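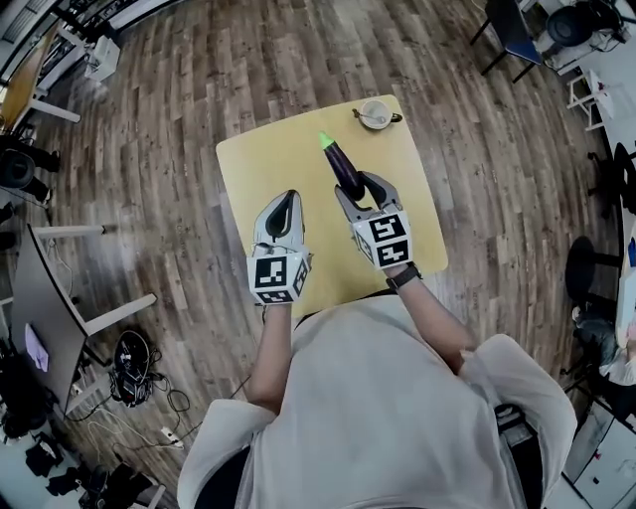
Mwangi Kombo
Contributing editor, Food Plants

Eggplant

The eggplant (Solanum melongena) is a plant in the nightshade family, grown for a fruit that nearly everybody cooks as a vegetable. I've been growing it for years and I still get a little excited when the first flowers open, so forgive me if this entry wanders off into my own garden now and then.

Names

Americans, Canadians and Australians say eggplant. The British say aubergine, which came in from French, and in India and South Africa you'll mostly hear brinjal. The English name makes no sense until you see one of the small white kinds hanging on the bush (they look exactly like hen's eggs!). Those were the ones English speakers had in mind in the 1700s, and the name stuck even after the big purple types took over the stores.

Relatives and history

Tomatoes, potatoes and peppers are all cousins, but those three come from the Americas and the eggplant is an Old World plant. It was domesticated in Asia, and people still argue over whether that happened once or several times. Arab traders and farmers carried it west to the Mediterranean in the Middle Ages. Italians were suspicious of it for a long while, and there's an old story that melanzana comes from mela insana, "mad apple." It's a folk explanation, but I love it anyway.

The plant

It's a tender perennial that most of us treat as an annual. The leaves are big, soft and a bit fuzzy, and the flowers are usually purple with yellow anthers. The green cap on top of the fruit is the calyx, and on plenty of varieties it has prickles, which I find again every single summer with my thumb. Botanically the fruit is a berry. Leave it too long and the skin goes dull, the seeds turn brown and the flesh gets bitter.

Growing it

Warmth is the whole game. I start seed indoors in February on a heat mat and don't move plants outside until the nights are properly mild, and even then I keep a cover handy. At our shared plot in Surkcombe we put in 2 beds last year, one of a long slim purple kind and one of the fat Italian sort, and the slim ones were well ahead all season. Flea beetles are the main pest. They chew tiny holes all over the young leaves, and a fine net put on early is the best thing I've tried.

In the kitchen

Raw eggplant is spongy and will drink up as much oil as you give it. Salting the slices first helps with that, though with modern varieties you don't really need it for bitterness. Baba ghanoush, moussaka, ratatouille, baingan bharta, parmigiana... I could go on! My own favorite is the simplest: char it whole over a flame until it collapses, scoop out the middle, and add garlic, lemon and salt. The cut flesh browns quickly in air, so have the lemon ready before you start.

Entry last revised July 14, 2019

See also: Nightshade family; Tomato; Pepper; Okra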